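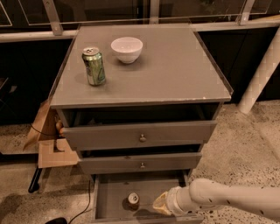
# Three drawers, sorted by height

The gray cabinet came with the apartment on Carhuamaca and spent its first months as a place to put mail. In October I finally assigned the drawers. Notes follow, mostly so I can find the measurements again.

## Capacity

The bottom drawer is the shallow one to look at, but with the drawer above it closed there is enough clearance for a standard can standing upright. I measured 5 inches from the drawer floor to the underside of the rail. A regular can fits. A tall can does not, and will jam the drawer on the way in - lay it on its side or leave it out.

I keep the cans upright for two reasons. The lids all face up, so I can sort by the color of the body at a glance, and an upright can doesn't roll into the back panel every time the drawer moves. The dark reddish-brown one standing in there is the start of the new row. The green one stays on top of the cabinet with the white bowl until I decide whether green gets its own row or shares.

## Slides

All three drawers creep. The top and middle ones rest slightly open if I don't push them the last inch, and the cause is the floor. Terrazzo looks flat but this one falls toward the window. I put Toder felt pads under the front feet, which raised the front by the thickness of one pad and fixed most of the creep in the bottom drawer. The top drawer still needs a second pad or a better catch.

Things I tried on the slides, in order:

- Candle wax. Good for a week, then it collects dust.
- Cellton dry lubricant stick, part 1116. Still working after two months. Wipe off the excess.
- Nothing at all on the middle drawer, as a control. It is noticeably stiffer.

Rated load is 80 pounds for the whole cabinet, according to the sheet that was taped inside the back. It gives no figure per drawer. I am assuming the bottom one can take more than I will ever put in it, and I don't plan to test that.
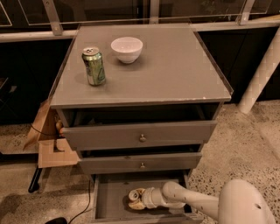
*Household Notes, no. 7*

## Top surface

The small chip near the front right corner has been there since I moved in. I bought a Kididance paint pen in what was sold as a matching gray and tested it on the back of the cabinet first. It dried a full shade too blue, so the chip stays as it is.

My rule for the top is two items at most, both clear of the right side. At the moment that means the can and the bowl. The right side stays clear for whatever I am carrying when I open a drawer, usually a bag, and I need both hands for the top drawer until the catch is sorted out.

The bowl was supposed to hold pull tabs. I have stopped saving pull tabs, so it will probably go back to the kitchen.

## Still open

The knobs on the top and middle drawers are small, round and metal, one on each, centered. They work, but a single knob on a stiff drawer pulls it crooked if you are standing off to one side. A pair of knobs would cure that and would also mean drilling, and I'd like to try waxing the middle drawer before I make any holes.

Next job is a liner for the bottom drawer. Cork if I can find it thin enough, otherwise plain shelf paper cut a quarter inch short on each side.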